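Sorting baskets for a shared supply room: one color or several?
Limsakul Community Help, Storage and Shared Spaces
Posted by Jyoti Sachdeva

Our association is furnishing a supply room used by 27 households. We have a budget for plastic baskets and must decide whether to purchase a single color throughout or assign a color to each category of goods. Members have also asked whether slotted walls are suitable for small articles. Guidance from other associations would be appreciated.

Emiliano Iturra
We recommend a single color with written labels. Color codes require a key, and keys are seldom consulted. When a category is discontinued, a basket of the same color may be reassigned by changing the label. Slotted walls are satisfactory for linens, cables and boxed goods. Loose screws, pins and similar articles should be placed in a bin with closed walls.

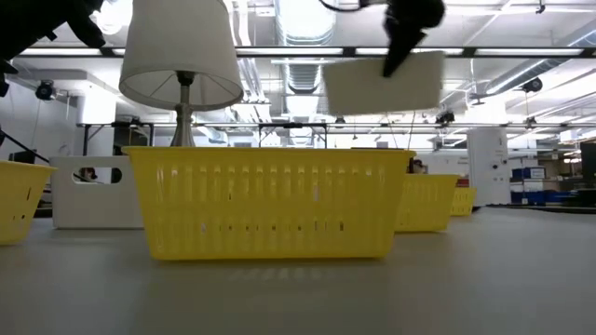 Tiruritz, March. The sorting table holds yellow baskets with vertical slots and a white bin standing among them. Our practice is to reserve white for articles awaiting a decision, and yellow for everything already assigned. Lamps are stored upright on an open shelf and are not placed in baskets.

Vicente Ojeda
Any color is fine. Measure the shelves first. We did not, and the rims were too wide for ours.

Sebastián Cabral
I concur with the first reply on labels. Please note that adhesive labels do not hold well across slots. A tag tied through one of the openings is preferable, and a pack of 100 has lasted our building since the room opened.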